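Went to the robotics open day at Trornside this morning and my feet are killing me, so you're getting a thread. Sorry in advance.

First off, parking. They'd said to use the overflow field and the overflow field was a bog. Got there at 9 thinking I was early and there was already a queue out to the road!

Main hall was the big stuff. Tukel had a pallet stacker in a cage doing laps with empty crates. Very loud, very orange lights, loads of dads. I watched it for ages (I am also a dad).

Imer were next door with a sorting line for returned parcels. The chap said it handles 3,000 a shift where they've got it running properly. Asked what happens when someone's used half a roll of brown tape and he pulled a face and said "ask me in August".

But the bit I liked best was upstairs, in a side room with rubbish signs. Small arms on tabletops, grippers, felt mats, foam balls. Evaristo Rosales was doing the talking and he's brilliant at it - no slides, just chats while the thing gets on with it.

He told us the picking up is the easy part to explain and the hard part to do. You and I just grab a ball. The arm has to sort out where it is, how wide to open and when to stop squeezing, and soft things squash so it can't lean on them being a fixed size.

There was a lad of 5 next to me who wanted to know if it could do a sandwich. Evaristo took this completely seriously and they went through it step by step. Bread fine, butter a nightmare apparently.

Had a go on the Bakke hand controller as well. It took me three tries to get hold of anything and I still dropped it off the side of the table. My daughter did it first time and has mentioned it twice since.

Tea was £3, flapjack was decent, the upstairs loos were locked. If they run it again I'd start upstairs and do the hall after lunch when it thins out a bit.
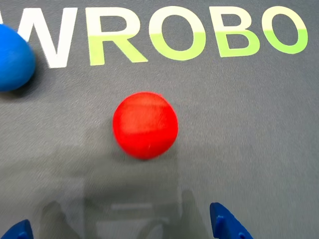 Going in for the red one, upstairs at Trornside, 6/25/21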